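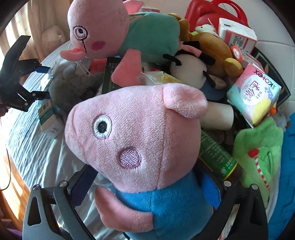

Pig in blue, with a pink arm out to the side.

November 2019

Up early and out to the Hillov track before the gates opened. Cold, and the bottom paddock was mud. We ran the car in the 32-lap sprint and finished in 16th, which is two places worse than in April on the same circuit.

Qualifying was fine. I had a clean lap on the second set of tires and lined up 12th. Then I bogged down at the start and lost four spots before the first corner. My own fault, too few revs. I got two back by staying inside at the hairpin while the Drascombe cars leaned on each other and ran wide.

The middle of the race was dull. The car pushed in the long right-hander and I could not get on the throttle until well past the kerb. I think the front bar is too stiff for that surface.
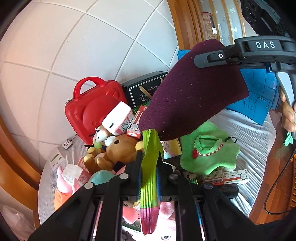 I came in on lap 20 for the compulsory stop and we lost time on the left rear. The nut cross-threaded and had to come off again. After that I was on my own for a while -- nothing in the mirrors and nothing ahead but the back of a Ballano coupe, too far up the road to catch.

There was a safety car near the end when the Hunt entry stopped at the top of the hill with a broken driveshaft. It bunched us all up but I had nothing left in the fronts. Two cars went by on the restart and that was that.

Had a look underneath before loading the trailer. One brake duct is split and the exhaust hanger has let go again. I wired it up for the drive home. Pads are down to 4 mm, so they will need doing before the next round.

Chips and a coffee at the servo, then home in the dark. Entry fee and fuel came to more than I had put aside. I still want to do the full season -- I will go through the budget tomorrow and see if a new set of dampers can wait.

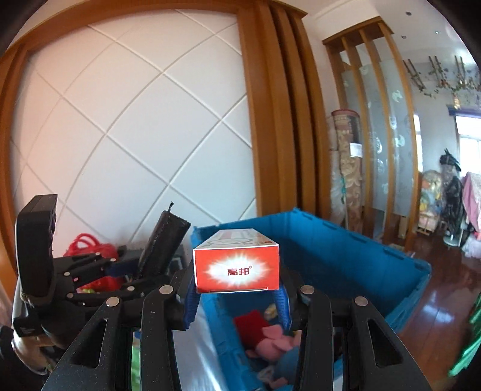
Small box with a red-orange end and a white starburst.

Washed the suit and gloves. Helmet is drying in the laundry. Bed.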